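The Great Unboxing

My new apartment in Mabula came with 2 closets, and I owned enough stuff for 10. I had known this for months, of course. I measured everything in July, wrote the numbers on the back of a receipt, and then lost the receipt in (you guessed it) one of the boxes.

Moving to a smaller place sounds so freeing when other people do it. They get rid of the bread machine and the ski boots and they look ten years younger. Me, I spent 400 dollars on a van so I could haul a fondue set across town that I've used once - and I don't even like fondue that much!

The first week I unpacked like a maniac. Kitchen, bathroom, bed, done. Then I slowed way down. The boxes that were left were the hard ones, full of things with no obvious home: cables, birthday cards, a lamp from Nelach my aunt gave me, half a chess set. I started walking around them. I put my coffee on them. One of them was my desk for a while, and a pretty good one.

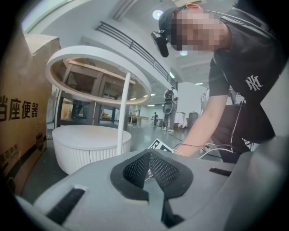
Teresa Piątek wrote to me after I grumbled about all this in my last column, and she was not having it. Leave the boxes shut, she said. Write the month on the lid, and if you haven't gone looking for anything inside by the same month next year, give the whole thing away without opening it. She has moved four times this way and says she misses one cake pan.

I love this and I could never do it. What if the good scissors are in there? I did try a softer version, where I get to open the box but have to empty it before bedtime. The cards went in a drawer. The cables went to the recycling place on Ivel Street, apart from three I was scared of. The lamp is on the windowsill and looks great, so sorry, Teresa, but I'd have lost that one under your system.

The fondue set I put up for sale on Flomik, the neighborhood swap site. A very nice couple came to get it at eight in the evening and asked if I had the little forks. I did not have the little forks. They took it anyway, and the next morning I found the forks in with the towels.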